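About Jullside

G'day, I'm Katherine, and Jullside is my little music school in the old bakery on the corner (yes, people still wander in asking for pies). I started out teaching piano in my lounge room with one wobbly stool and a neighbour who banged on the wall whenever we got to the loud bit of anything. These days we've got 70 students, the youngest is six, and our December concert has well and truly outgrown the front room! 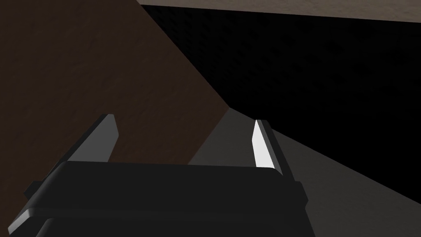 We teach piano, cello, ukulele and singing, and you don't need to have touched an instrument before. Indrek Juška looks after all the strings. He grew up playing in his family's band and he'll have you on a proper tune in your first lesson, even if it's only four notes long. I do piano and the choir, which meets at 10 in the morning and is mostly grown-ups who were told at school to mouth the words. Love that lot.

We don't push exams. If you want to sit them, beaut, we'll get you ready, but plenty of our students just want to play their favourite songs for their nan.

Trial lessons are free, so give us a ring or pop in after school. Park out the back, the side gate sticks a bit so give it a shove.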